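Session 3 handout: two arms and a basket
Notes by Orla Cullinane, shared workshop evening group

Last time we got both arms moving on the Rollero controller. Now for washing, which is much harder than blocks. Cloth has no fixed shape, so don't bother teaching one exact grab point. I start with the fingers open and tips pointing down into the basket, and come in slowly.

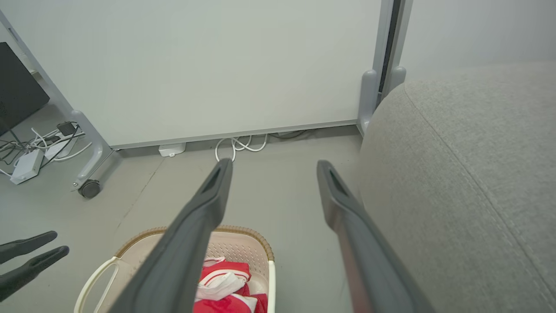
Fig. 1. Right-hand fingers over the basket, red and white garment inside.

Keep your closing force low to begin with. Malte likes it higher than I do - try both and write down which you prefer. My own setting is 22 on the slider, and I wait 2 seconds after closing before I lift. 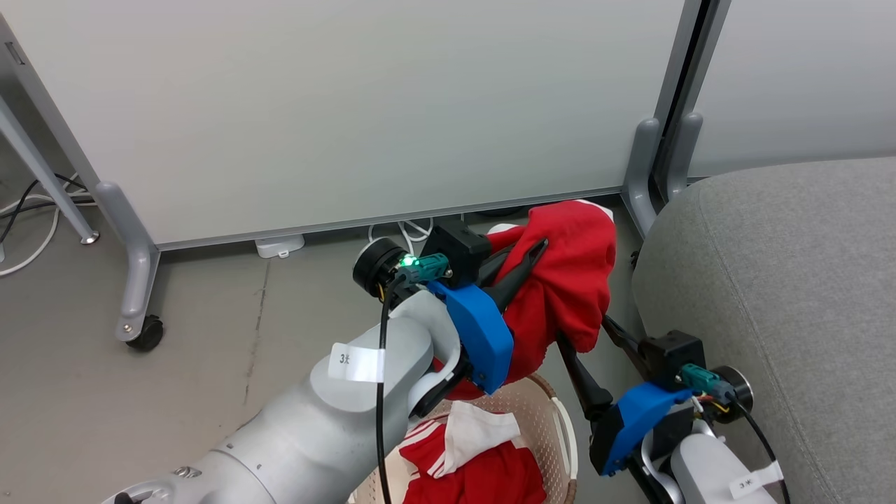 When one arm is holding something, park the other one open and well clear of the path before you swing. I've had the fingers clash more times than I'd like to admit! Check your cables too, with enough slack at the wrist for a full turn and no more.

The blue brackets are printed, so do the screws up by hand. Kathleen has the file if you want to run off a spare (ask her for the December version, the older one is too tight).
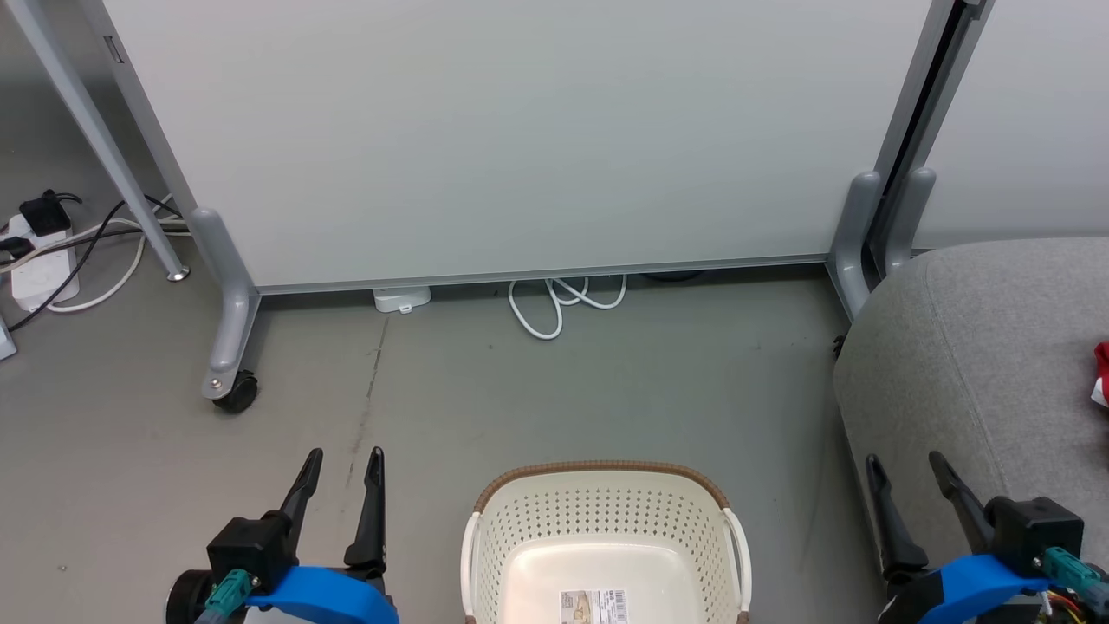 Fig. 3. Both grippers open, one either side of the basket.

For next session: ten lifts each, any garment you like, and bring your log. Oisín has the spare fingers.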